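Häufige Fragen zu Rustusus: Zweiarmige Manipulation in simulierten Wohnräumen

Stand: März. Redaktion: Tiina Suominen, Wekesa Rweyemamu

Allgemeines

Was wird in Rustusus untersucht?

Gegenstand ist die Frage, ob sich Strategien für Haushaltsaufgaben aus wenigen teleoperierten Demonstrationen lernen lassen, wenn diese in der Simulation automatisch vervielfältigt werden. Betrachtet werden Aufgaben, die mehrere Kontaktphasen enthalten: Schublade öffnen, Gegenstand entnehmen, Gegenstand ablegen, Schublade schließen. Reine Greifaufgaben ohne bewegliche Möbelteile sind nicht Teil der Studie.

Wie viele Demonstrationen liegen zugrunde?

Pro Aufgabe wurden 9 Demonstrationen von Hand aufgenommen. Daraus erzeugt das Verfahren durch Zerlegung in objektbezogene Teilstücke und erneutes Zusammensetzen neue Trajektorien. Nach der Filterung verbleiben für die Schubladenaufgabe 2.810 Trajektorien. Verworfen werden alle Läufe, in denen die Erfolgsbedingung am Ende nicht erfüllt ist oder ein Gelenk seine Grenze erreicht.

Wodurch unterscheidet sich das Verfahren von einfacher Datenaugmentierung?

Die erzeugten Trajektorien werden vollständig in der Physiksimulation ausgeführt. Bildtransformationen an bestehenden Aufnahmen (Zuschnitt, Farbänderung) kommen zusätzlich im Training zum Einsatz, zählen aber nicht zu den genannten Trajektorien.

Simulation und Aufgaben

Welche Umgebungen werden verwendet?

Die Szenen stammen aus dem Szenensatz Flisham. Sie enthalten Möbel mit Dreh- und Schubgelenken sowie lose Kleinobjekte. Bodenbeläge und Holztexturen werden je Episode neu gewählt, die Lage der Möbel wird innerhalb fester Grenzen variiert. Lose Objekte, die für die Aufgabe keine Rolle spielen, bleiben in der Szene und werden mitsimuliert.

Wie ist die Schubladenaufgabe definiert?

Ein Objekt liegt in der Schublade eines Nachttischs. Ein Arm greift die Griffstange und zieht, der andere entnimmt das Objekt. Die Orientierung des Objekts ist nicht vorgegeben. Besonders aufwendig sind liegende zylindrische Objekte wie der rote Becher: Sie können beim Ziehen rollen, und der Greifpunkt muss nach dem Öffnen neu bestimmt werden. Die Phase gilt als abgeschlossen, sobald der Auszug den Schwellwert überschreitet und die Griffstange freigegeben ist.

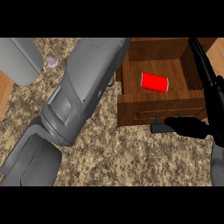
Auswertung

Wie wird Erfolg gemessen?

Jede trainierte Strategie wird in 900 Episoden mit zuvor nicht verwendeten Startzuständen geprüft. Gewertet wird binär am Episodenende. Teilerfolge, etwa eine geöffnete Schublade ohne Entnahme, werden gesondert protokolliert und gehen nicht in die Erfolgsrate ein.

Was ist das wichtigste Ergebnis?

Die Vervielfältigung verbessert vor allem die Kontaktphase am Griff. Ohne sie entstehen die meisten Fehlversuche dadurch, dass der Greifer die Stange seitlich verfehlt oder an einem der Stege hängen bleibt. Mit den erzeugten Trajektorien verschiebt sich der Schwerpunkt der Fehler auf die Entnahme. Bei der Entnahme selbst ist der Gewinn gering. Ngọc Nông führt das auf die geringe Streuung der Objektlagen in den Ausgangsdemonstrationen zurück; ein Kontrollversuch dazu steht aus.

Warum werden Verdeckungen getrennt ausgewertet?

Die Strategie erhält Farbbilder und Gelenkwinkel, jedoch keine Objektpositionen. In steilen Ansichten von oben nehmen die Armsegmente einen großen Teil des Bildes ein. Episoden, in denen Griff oder Zielobjekt über mehr als die Hälfte der Schritte verdeckt sind, bilden deshalb eine eigene Gruppe. Zwei zusätzliche Ansichten haben die Ergebnisse dieser Gruppe verbessert, die der übrigen Episoden blieben unverändert.

Sind die Ergebnisse auf reale Roboter übertragbar?

Dazu wird derzeit keine Aussage gemacht. Reibung und Spiel der Schubladenführung sind im Modell stark vereinfacht. Messungen an realen Möbeln sind mit dem Labor in Orkamley vereinbart, Ansprechpartner dort ist Vaughn Kincaid.

Bekannte Einschränkungen

Welche Fehler treten in der Simulation selbst auf?

Bei hohen Zugkräften durchdringen sich Greifer und Griffstange gelegentlich um einige Zeitschritte. Solche Läufe werden ab Version 2 automatisch erkannt und entfernt. Ältere Datensätze enthalten sie noch und sollten nicht mit neueren gemischt werden. Weiche Objekte werden als starre Körper mit faltiger Oberfläche angenähert.

Nutzung

Wie erhält man Zugang zu den Daten?

Der Zugang erfolgt über den Server Hirano. Erforderlich sind ein Institutskonto und die unterschriebene Nutzungsvereinbarung. Anträge, die bis Freitag eingehen, werden in der Folgewoche bearbeitet. Konten verwaltet Lenuța Ciobanu.

In welchem Format liegen die Trajektorien vor?

Je Episode eine Datei mit Gelenkwinkeln, Greiferzuständen, Bildern und Startzustand der Simulation. Die Herkunft jedes Teilstücks ist über die Kennung der Ausgangsdemonstration vermerkt. Die verworfenen Läufe werden nicht ausgeliefert, können aber aus den Startzuständen neu berechnet werden.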